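Ticket: cloth-track loses the garment edge when two grippers hold it
Project: Skemivow, perception module
Opened: 9/1/19
Status: waiting for reply

Since the last update of Skemivow, the edge tracker drops the garment after 15 frames. Before, it was stable for the full 300. I have tested on 3 recordings from the Turnurthorpe set and the behaviour is the same each time.

What I tried:
- Went back to the old colour threshold. No change.
- Turned off the background mask. Worse - the tracker now follows the flowers of the blanket.
- Raised the smoothing value to 6. It holds a little longer, then jumps to the black stripe and stays there.

I think the tracker takes the black trim as the border of the cloth, and the pale green part next to it is labelled as background. The black fingers pressing on the fabric probably make it more difficult. 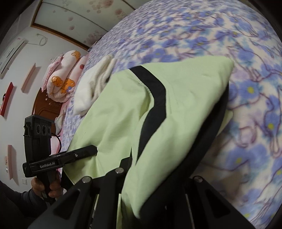 Partanen: Please check the merge step first. In the new version it joins dark regions that touch, so trim and gripper become one object. Set it to off and send me the log.

I will run it again this evening with merge off and attach the log.

Contact support | © Inanside | Back to top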